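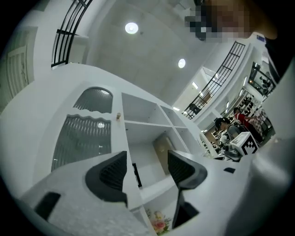 Figure 1. View from the camera on the hand-held gripper, with the fingers open and a printed marker box on the table behind.

Collecting Hand-Held Gripper Demonstrations for Pick-and-Place Learning
Project report, Group 4
Rosalía Llorente, Chanida Boonchu, Maximiliano Arroyo
Supervisor: Esmaeil Esfahani

1. Purpose

The Joltitz project trains a control policy from recorded examples of a person doing a task. Our group was responsible for the examples. The other group, led by Gonzalo Segura, was responsible for the training code and is reporting separately. This report covers how the recordings were made, how they were checked, and which ones were thrown out.

The task is simple: pick up a small object from a table, move it to a second location, release it, and back away. Each recording of one full attempt is called an episode. The target set at the start of the term was 1000 usable episodes.

2. Equipment

All episodes were recorded with a hand-held gripper that has two fingers with ribbed inner faces. A wide-angle camera is fixed to the tool, so the fingers stay in the lower part of the image while the room moves behind them (Figure 1). The lens bends straight lines strongly toward the edges. We did not correct this before storage. The training group asked for the raw images and applies its own lens model.

The tool has no position sensor. Its path is computed after recording from the camera images. A box with a black-and-white square marker is placed on the work table to give the computed path a known scale and origin. Our tools for this step were two scripts, named Gokum (path recovery) and Arrieta (episode cutting and labels).

3. Recording procedure

3.1 Before each session the marker box was placed on the table and its position was taped. The operator then swept the gripper slowly through the room with the fingers open. This mapping pass contains no task. It gives the path recovery script enough fixed background to work from, such as railings, door panels, and shelving.

3.2 The operator closed the fingers twice to mark the start of an episode, did the task, and closed them twice again to mark the end. Arrieta looks for these double closures and cuts the recording there.

3.3 Between episodes a second person moved the object to the next start position on a printed list. Operators traded places after 40 episodes. Before we adopted this rule, late episodes in a session were noticeably faster and the approach angle drifted.

3.4 Faces were pixelated before any recording left the lab computer. The wide lens picks up the operator as well as anyone nearby, so this step was run on every file, including mapping passes.

4. Locations

Sessions took place at two sites. The first was the teaching lab. The second was the Grustamholm building, which we used from April onward because the lab has plain walls on three sides and gave the path recovery script little to hold on to. Grustamholm has upper-level railings, paneled doors, and glass-fronted furniture, and the script found many more stable points there.

The glass caused a different problem. Light spots reflected in a glass panel shift with the camera, and Gokum sometimes treated them as fixed points. We added a mask that drops very bright regions. This also removes ceiling lights, which are good fixed points, so the mask costs some accuracy in passes where the camera is tilted up.

5. Checking

Each episode went through three tests. The path must be continuous from start to finish. The finger opening must be readable in every image. The object must be released at the second location, confirmed by a person watching the clip at double speed.

Of the episodes recorded, 103 failed at least one test. Most were path failures from the teaching lab, where the operator's own arm covered a large part of the image during the reach. The next most common cause was a missed double closure, which joined two episodes into one. We recut some of these by hand and kept them. Episodes where the object slipped and was picked up again were kept with a separate label at the request of Gonzalo's group.

6. Known problems

Start positions are not evenly spread. The printed list was made for a larger table, and positions off the edge were skipped and never replaced. The far left of the work area is thin as a result.

Clock offset between the camera and the log computer was measured only at the start of each session. Long sessions should be measured at both ends.

7. Remaining work

The data set passed the 1000 mark and was handed over with the mapping passes. Esmaeil has proposed extending it to 3000 with a second object type. Before that starts, the position list needs to be redone and the bright-region mask should be limited to the area below the horizon line. Rosalía is keeping the scripts and the tape layout for both tables.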